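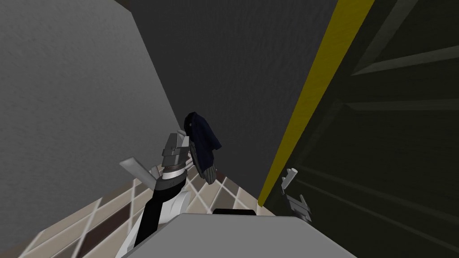 Foltar is a process register for firms that keep their procedures in too many places. Each process gets one owner, one current version and a list of the records it uses. Owners can give each area a colour — Stukgate picked a mustard yellow like the long stripe beside the dark grey wall — and it carries through to every printed chart.

**Licence:** £199 a year, up to 40 named users
**Export:** PDF and spreadsheet
**Set-up:** two sessions with Séverine Rey

Prices last checked 18/08/2025.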